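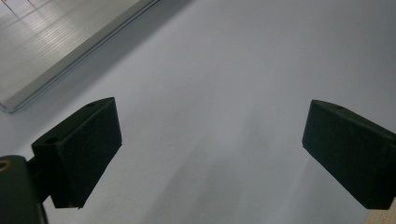

Light grey surface, with a glossy panel at the upper left.

Visiting the Old Monastery at Dernetum

19/04/2022

It had been my intention for a number of years to visit the hill monastery at Dernetum, and in January the opportunity at last arose. The account which follows is offered to readers of these pages who may be considering the same journey, and in particular to those who, like myself, prefer to travel by public transport and to see a place outside its busiest months.

The monastery stands above the village on the eastern side of the valley. It may be reached by road or by the old pilgrims' stair. My travelling companion, Moushumi Saha, had read a good deal about the stair beforehand and was firmly of the opinion that it should be attempted. I deferred to her judgement. We left our luggage at the Chatzigeorgiou guest house, where the rooms are plain and well heated and breakfast is served from an early hour, and took the local bus from Kudero at the foot of the valley. The fare is paid to the driver in coins. Notes were not accepted on either of our journeys.

The bus climbs by way of two small hamlets and a chapel with a leaning bell tower. Passengers are advised to sit on the left, where the river remains in view for most of the route. There had been snow overnight and the upper fields were still covered, although the road itself had been cleared and gritted before we set out.

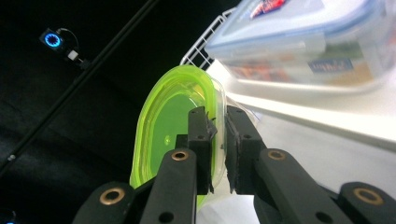

From the bus stop it is a short walk through the village to the lower gate. Tickets are sold at a window to the right of the arch, and the price includes a printed plan of the buildings in a choice of languages. The English version is accurate but omits the herb garden, which lies behind the refectory and should not be missed even in winter. Large bags must be left at the gate, for which no charge is made.

The stair begins immediately beyond. According to the notice at its foot it has 200 steps, cut in short flights with a stone bench at each turn. The treads are worn in the middle and we kept to the wall side, where there is an iron rail. I would estimate that a person in ordinary health should allow half an hour for the ascent, with pauses. Those who do not wish to climb may use the road, which is longer but has an even surface.

At the top the visitor comes out into the outer court, with the church directly ahead and the former library to the north. The library was the principal object of my visit and it did not disappoint. The catalogue on display records 2,892 volumes at the time the community was dissolved, of which a small part has since been returned. The painted ceiling is in a remarkable state of preservation. Our guide, Mr Rafsan Wijesinghe, spoke for some time about the pigments and answered a number of questions from our party of eight with great patience. Photography is not permitted in this room. 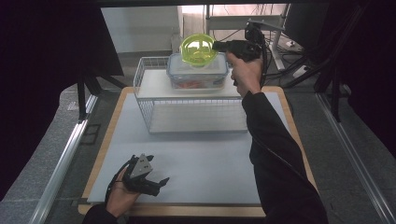

We took lunch at the Jivon, a small restaurant on the village square which opens throughout the year. The menu is brief. I had the barley soup and a plate of smoked trout, and Miss Saha had dumplings with sour cream, of which she thought highly. The portions are generous and the bill was modest. Visitors should note that the kitchen closes promptly in the early afternoon and does not reopen until evening.

The last bus down to Kudero in the winter timetable leaves before dusk, and the shelter at the stop is open on two sides. Warm clothing is recommended. We had the good fortune to see the monastery walls in the late sun as we waited, and I was sorry to leave.

I hope to return in early summer, when the cloister walk and the upper orchard are open to the public. Readers who have visited in that season are invited to write with their recommendations, particularly as regards the footpath along the ridge, on which I have been able to find very little reliable information.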